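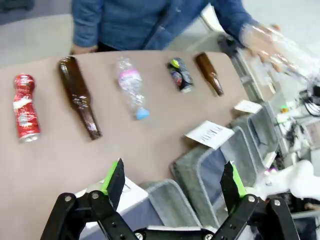
7 min read

Sorting Household Recyclables from Demonstration: Final Report of the Drostemel Project

Summary

Drostemel was a two-semester undergraduate project in the robotics track of the Drorner program. The project asked whether a single robot arm, trained only on human demonstrations, could learn to pick up cans and bottles from a table and place each one in the correct bin. It also asked how much the policy depends on the camera mounted at the wrist, compared with a fixed camera looking down on the whole workspace.

The final policy placed 2,396 items over the full evaluation period. Accuracy was highest on bottles that kept their shape and lowest on crushed cans. Removing the wrist camera lowered performance in every category tested.

Background

Most sorting lines in recycling plants identify material with sensors placed over a moving belt. These systems work well at high volume, but they assume that items arrive spread out and at a steady pace. A small site, such as an office building or a school cafeteria, does not meet those conditions. The team wanted to study a slower and cheaper arrangement in which items are laid on a table by hand and the robot clears them.

An earlier student project at Drorner, named Pasaribu, used a hand-written grasp planner for the same task. Its report found that the planner failed on crushed containers, whose outlines did not match any of the stored shapes. The present work started from that finding.

Equipment and setup

The workspace consists of a tan tabletop with a row of gray felt bins along one side. Paper labels with handwritten text are propped on the bins. The arm carries a black parallel gripper with bright green rubber pads on the inner faces of its fingers. The pads were added in the first semester after glass bottles slipped from the bare fingers during early trials.

Items were chosen to cover the materials the bins are meant to receive. A typical layout mixes crushed aluminum cans, brown glass bottles of different lengths, and clear plastic bottles, some of them crumpled. Layouts were set by a team member standing behind the table, who placed the items at varied angles and did not line them up for the robot's benefit.

Data collection

The team recorded 700 demonstrations by teleoperation. Each demonstration begins with the gripper open above the table and ends when the last item has been released over a bin. Video from the wrist camera and the overhead camera was stored together with joint positions and gripper width.

After review, 179 demonstrations were removed. The most common causes were a dropped item, a long pause by the operator, or a mismatch between the two video streams. The remaining recordings were used for training without further editing. People were left in the recordings, and the policy was expected to learn that hands and sleeves near the table are not items to be grasped.

Training took roughly 17 hours on the shared Andden workstation. The team trained three versions of the policy: one with both cameras, one with the wrist camera only, and one with the overhead camera only.

Results

The version with both cameras performed best. The wrist-only version came close to it, and most of its additional errors occurred when the gripper was already low over one item and the next item was out of view. The overhead-only version often reached the right area but closed the fingers too early or too far to one side. This was most noticeable with short bottles lying at an angle to the gripper.

Crushed cans remained the hardest category. A flattened can sits close to the table and offers little height for the pads to hold. In many failed attempts the fingers closed above the can and touched only its upper surface. Clear plastic was also difficult, although bottles with a printed label or a colored cap were picked up more reliably than plain ones.

Errors of placement were less common than errors of grasping. Once an item was held, the policy usually carried it to the correct bin. The exception was dark cans, which were sometimes delivered to the bin for glass.

Limitations

All trials used one table and one row of bins in a fixed order. The policy does not read the labels, and changing the order of the bins would require new demonstrations. Lighting was kept constant, so the effect of glare on glass was not measured. The team also did not test items containing liquid.

Further work

The recordings and training scripts have been placed in the Drorner project archive for use by later groups. The team recommends that the next group collect additional demonstrations of flattened cans, with attention to the height at which the fingers close, and that it repeat the camera comparison with the bins in more than one order. A replacement for the gripper pads should be ordered before June, as the present set shows wear along the lower edge.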